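Chapter 7
Keeping a Fishing Log

Anglers have excellent memories for fish and poor ones for everything else. Ask a man about the big smallmouth he caught at Dondville and he will give you its length, its mood and its opinion of the lure. Ask him the water temperature and he will look at the sky for a while.

A fishing log is a written record of trips, kept in the same form every time, including the trips when nothing happened. That last part is where most logs die. The beginner fills four pages in May, gets skunked twice, and decides the notebook must be bad luck. By summer it is holding up the short leg of a workbench.

In this chapter you will set up a log, decide what goes into it, and learn to read it back without fooling yourself. You will need a pencil (ink runs) and a thermometer on a string.

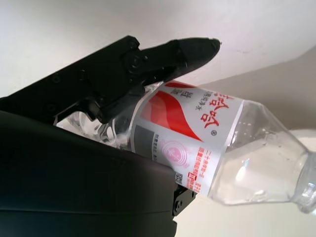
Ursina Gisler holds that a blank day deserves a longer entry than a good one, and that a student who writes only "no fish" should be sent back to the lake to find out what else was going on. She also objects to the word "slow," which in her view has covered up more bad casting than fog ever did.

We side with her on both counts, though you may write "slow" in the margin if it makes you feel better.

Consider the log we will use throughout this chapter, kept on Hiebert Reservoir by an angler who fished before work. It has 309 entries. Of these, 100 record no fish at all. Read only the other pages and you would conclude that a southwest wind is the finest thing that can happen to a person. Read all of them and you find that the wind blew from the southwest on most of the blank mornings too. It is simply where the wind comes from over there.

The angler had believed in that wind for years and had bought a hat on the strength of it.

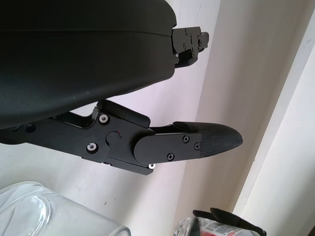 Figure 7.1 Bracket with two small silver screws.

Effort matters as much as weather. Two bass in one hour and two bass in nine hours are different mornings, and your knees will tell you so, but the log will not unless you write down when you started and when you quit. From those two times you can work out a catch rate: fish landed divided by hours fished. Lunch doesn't count as fishing. Neither does untangling, although here we allow some mercy, as otherwise certain readers would have no hours left.

Rates also let you compare your log with someone else's, a practice that has ended friendships and should be approached with care. Agree beforehand on what counts as landed. A fish that came off at the net is a story, and stories go in the notes column.
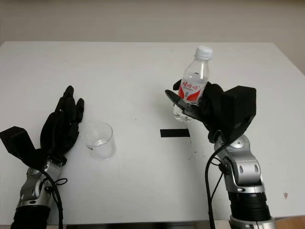
7.1 What to Write Down

Start with the date, the place, and your start and stop times. Add water temperature, taken at the same depth each trip, then wind, cloud cover and how clear the water looks. Leave the notes column wide. You will want it for the ones that came off.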